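## 4. The Bedside Testbed

### 4.1 Why a bedside

Most home-built arms we read about while planning the Skerkach are tested on a workbench, with the parts laid out on a mat and good light from overhead. We wanted a harder place to work, and a bedroom corner gave us one right away. A nightstand is small, it is usually pushed up against something soft on one side and something hard on the other, and people pile things on it in whatever order they reach for them at night. For an arm put together in a shared workshop out of secondhand joints and parts we cut ourselves, that is a wonderful place to find out what you got wrong!

The tasks grew out of a short list we kept on the workshop door at Onley. People wrote down things they would want a machine to do next to a bed, and the same few ideas came up again and again: hand me the remote, put the remote away, open the drawer, close the drawer, move the phone closer. We dropped the phone task for now, for reasons given in Section 4.4, and kept the rest. Figure 3 gives the starting layout and the drawer approach.
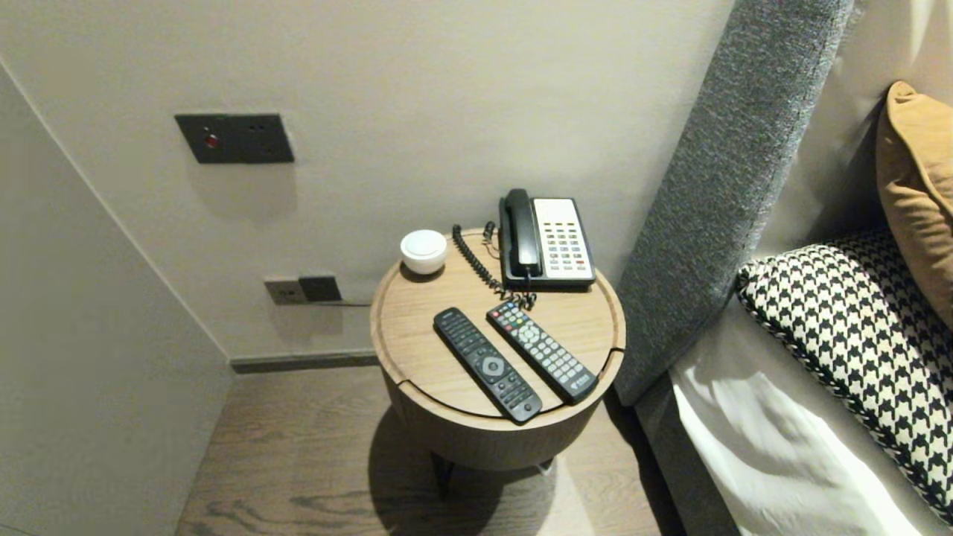

Remotes are a good first object. They are rigid, they are light, and they are long enough that a poor grip shows up at once as a swing at the far end. They are also thin, and a thin object lying flat on a hard top is the classic trouble spot for a parallel gripper. Our fingers have to come down on both long sides with very little height to hold on to. If the wrist is tilted even slightly, one fingertip lands before the other and pushes the remote instead of gripping it. We spent most of June on this one problem, and we are still pleased every time the pick goes cleanly.

Two remotes lying next to each other make it harder again. The gap between them has to fit a fingertip, and when it doesn't, the arm must first nudge one of them over. We wrote the nudge as its own short motion, which the operator can call up during a teaching session with a foot switch. Keeping it separate made the recorded runs much easier to sort later on.

### 4.2 Teaching runs

We collected 1,558 teaching runs in total. Of these, 612 were drawer runs and the rest were remote pickups, put-backs, and nudges. An operator guided the arm through each run by hand, using the small copy arm described in Section 3, and the controller stored joint angles together with the head and wrist views. The copy arm is the part of the build we are proudest of. It has no motors at all, only position sensors in printed brackets, and new operators got the feel of it in a few minutes.

Runs were thrown out only when the recording itself was broken. A fumbled grip that the operator went on to fix stayed in, and we think these are some of the most useful runs we have. A policy that has only seen perfect pickups does not know what to do when the remote turns under its fingers. Ours had seen plenty of that, and it would often back off, square up, and try again. The first time it did so without help, there was a good deal of cheering in the workshop.

### 4.3 The drawer

Drawers turned out to depend far more on the fingers than on the policy. Our first pair was solid and heavy, and the extra weight at the end of the wrist made the last joint sag under load. The second pair, named Strömberg after the street where we found the scrap metal, has a long slot through each finger to bring the weight down. The slots had a happy side effect: the wrist view now shows a little of what lies behind the fingers, so less of the work is hidden during a close approach. We kept the rough black finish from the first pair, as it throws back less glare than bare metal does.

Each drawer run starts with the fingers closed. For closing, the arm pushes with the joined tips against the drawer front and keeps going until the load on the elbow joint rises past a set level.

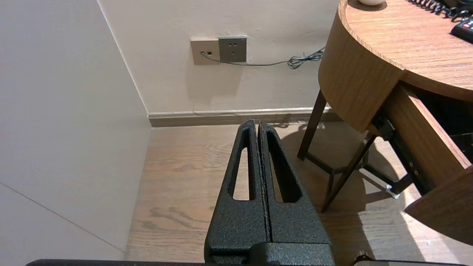

Opening is slower. The arm has to find an edge, get a fingertip behind it, and then pull along the line of the slides. A home arm with some play in its joints does not travel in a very straight line, and a drawer pulled off its line will bind. We handled this by letting the wrist go soft for the length of the pull, so that the slides do the steering and the arm only supplies the force. It is a simple change — five lines in the controller — and it did more for us than any amount of extra training data.

Light was the other surprise. In the workshop the lamps never move, but a bedroom gets sun, and sun puts bright patches and hard shadows across a floor. Early versions of the policy had been trained on evening runs only. In daylight they slowed down near strong shadows, and a few times they stopped short of the drawer altogether. We added 200 daytime runs, spread from early morning to late afternoon, and the stopping went away. We would suggest that anyone building a similar setup mix the hours from the very first day.

### 4.4 What we left out

The desk phone stayed on the nightstand throughout as an obstacle, but we did not ask the arm to move it. A coiled cord stretches, springs back, and catches on things, and the Skerkach has no way to feel a light tug at the fingertip. Our sister group at Sularcombe is working on a thin pressure pad that would fit on the Strömberg fingers, and we hope to take the phone task up again once we have a pair to try.

We also left out anything that requires reaching over the bed. The arm's base is light, and at full stretch the whole stand leans more than we like. A wider foot is on the bench now. Until it is finished, all the motions reported in Section 5 stay within the area of the tabletop and the drawer, and the speed limit on the shoulder joint is kept at the same low value used for the teaching runs.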